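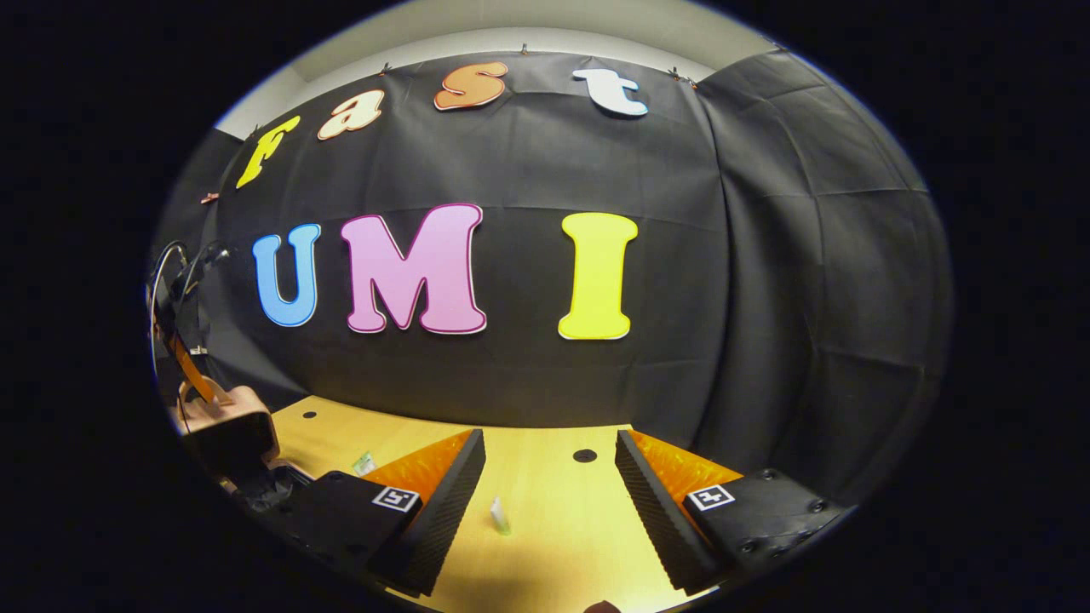

Ondard issues Delton Note on hand-held gripper recordings, asks suppliers to show their records before claiming compliance

SALANO, 21 June 2019 — Ondard, the independent review office for workplace automation, today released the Delton Note, a set of working rules for people who record tasks with hand-held grippers and for companies that buy those recordings to train robot arms. The note runs to 16 rules. It carries no seal and no logo for use on packaging, and Ondard says it has no plans to offer either.

"We were asked several times for a badge, and we said no every time," said Birgit Kohlhase, head of review at Ondard. "A badge would have told a buyer that somebody filled in a form. I have read a lot of those forms. Some of them described checks that could not have been made with the equipment listed on the same page."

The job the note deals with is easy to picture. A person holds a gripper with its two fingers open, brings it up to a small object standing on a table, and closes on it while a wide-angle camera records. Square black-and-white markers on the finger mounts let software work out how far apart the fingers are. Repeat that enough times, the sales material says, and an arm will learn the task.

Ondard takes no position on whether it will. The office's concern is that buyers are being told recordings are "standards compliant" when the standards named in the contracts cover the arm, its guarding or its wiring, and say nothing on how a recording should be made.

What the review found

The note draws on a review that Ondard carried out in May of 405 recordings supplied by the Gazi project, a shared training set put together by several small workshops. The project agreed to the review and saw the results before publication.

Of the 405 recordings, 40 had no entry showing when the finger markers had last been checked. Two had been listed as successful grasps although the fingers never closed on anything. Ondard does not consider either figure scandalous. It does consider them hard to square with the phrase "fully verified," which appeared on the cover sheet of the set and has now been taken off.

"Two bad labels is a small number, and I would have shrugged at it if the cover sheet had been more modest," Kohlhase said. "What bothered me more was the 40. Those recordings may be perfectly good. There is no way to tell from the paperwork, and the paperwork was what people were paying extra for."

Main points of the note

The full text is written for the people doing the work. Its main requirements are as follows.

Markers. Both finger markers must be clean, flat and in full view of the camera at the start of every session. The operator opens and closes the fingers fully and saves that clip with the session. A marker that has been scratched or re-glued counts as a new marker, and the check is done again.

Finger pads. Soft pads and ridged gripping surfaces are to be logged by date fitted. Recordings made before and after a change of pad are kept in separate folders until someone has compared them.

Table and background. Anything within view that is not part of the task is either cleared away or written down. The note does not insist on a bare table. Real work surfaces have cable holes, packets and cloth on them, and a set that leaves all of that out may be less useful. It does insist that the choice be recorded.

Nearby arms. Where a robot arm shares the bench with a person holding a gripper, the session log must state whether the arm was powered. "Not in use" will not be accepted as an answer.

Failed attempts. Drops, misses and second tries stay in the set and are labeled. A supplier who removes them must say how many were removed and who decided.

Labels. The person who labels a grasp as good may not be the person who made it. Workshops with a single operator can trade sets with another workshop.

Claims. A supplier may write "recorded following the Delton Note" only if the session logs come with the recordings. The words "certified," "approved" and "safe" may not be used in connection with the note at all.

Limits of the note

Ondard asks readers to keep in mind what the document leaves out. Following every rule in it will not make an arm safe to stand next to. It does not replace a risk assessment of the finished machine, and it has not been tested against any measure of how well a trained robot performs. The link between tidy recording habits and better results is widely assumed in the trade. Ondard looked for good evidence of it and came back with very little.

Neville Whitlock, who runs recording sessions for the Gazi project and commented on two drafts, said he still has doubts about the cost. "The marker check is fine, we should have been doing it properly all along," Whitlock said. "The labeling rule is a pain for a small shop. I told them so, and they kept it in. I also think some of the big suppliers will copy the wording and skip the logs, and I haven't heard a good answer to that yet."

Ondard says it has no power to stop a supplier from doing so. It will publish the name of any supplier that uses the wording and then declines to hand over its logs to a paying customer — after giving that supplier a chance to reply.

Getting the note

The Delton Note is free to read and copy. A blank session log is included as the last page. Comments are welcome from operators and workshops as well as from buyers, and Ondard would particularly like to see results from anyone who has trained the same arm on logged and unlogged sets, whichever way those results point.

Media contact: Birgit Kohlhase, Head of Review, Ondard, Salano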